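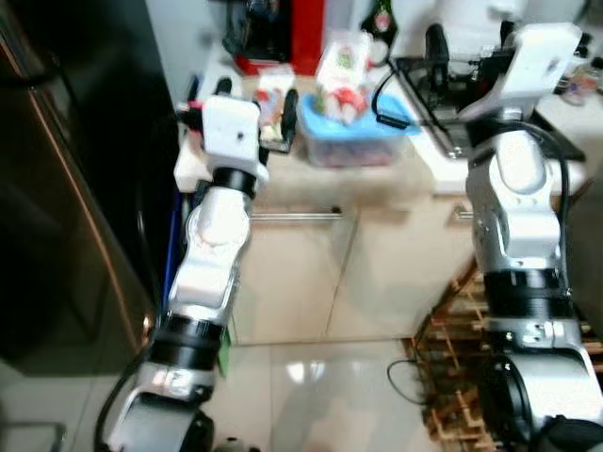 Minutes of the Kitchen Trials Safety Meeting
Kanby site, 2019-11-03

The meeting opened a little late while we waited for the Ellano folks to find parking, and everyone was thanked kindly for coming in at short notice. The minutes of the September meeting were read and accepted, with one spelling fix (it's Hekau, with a k, and our apologies to them).

1. The unplanned stop on the two-arm unit

Most of the meeting went to this. The operations lead took us through the log from start to finish. The unit was on run 169 when the right arm stopped partway through a reach toward the counter. The stop itself was fine and just what we'd want. The trouble is what came next: the arm let go of its hold for 3 seconds before the brake took over, and in that time it sagged toward the floor. No one was inside the marked area and nothing was broken, for which we are all very grateful.

The Yatsenko service engineer joined by phone and was generous with their time. Their first thought is a late signal to the shoulder brake, maybe a worn connector, though they'd like to see the part before saying so for certain. It was asked whether the left arm could do the same. The engineer said we should treat it as if it could until both have been checked, and the room agreed without much debate.

2. Gripper fault on the same unit

The gripper has twice reported itself closed when it was open. There was a good long chat about whether this is tied to item 1 or just bad luck arriving in pairs. The software team leans toward bad luck. The maintenance team doesn't, and said so cheerfully. We left it open. Dust on the fingers was brought up as well, and they'll be wiped down before each session from now on.

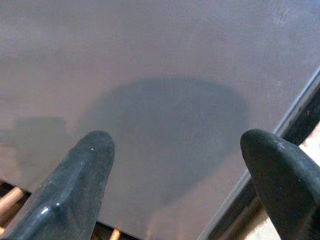

Item 2: view from the gripper camera, fingers apart over a flat surface.

3. Cables and floor

A reminder was given that loose cable should be cleared off the tiles before power-up. Several of us admitted we could do better at this one, the minute-taker included.

4. Cost

Ellano quoted 1320 dollars for a pair of replacement brake connectors, fitted. Approved.

Actions

Operations: no powered runs until both shoulder brakes are checked.
Maintenance: send the right connector to Yatsenko, and do 20 open-and-close tests on the gripper once power is allowed again.
Software: compare the two gripper reports with the brake log.
Hekau: send over the new floor tape, wider if they have it.

Any other business

The coffee machine in the meeting room was praised at some length. The next meeting will be set once we've heard back from Yatsenko.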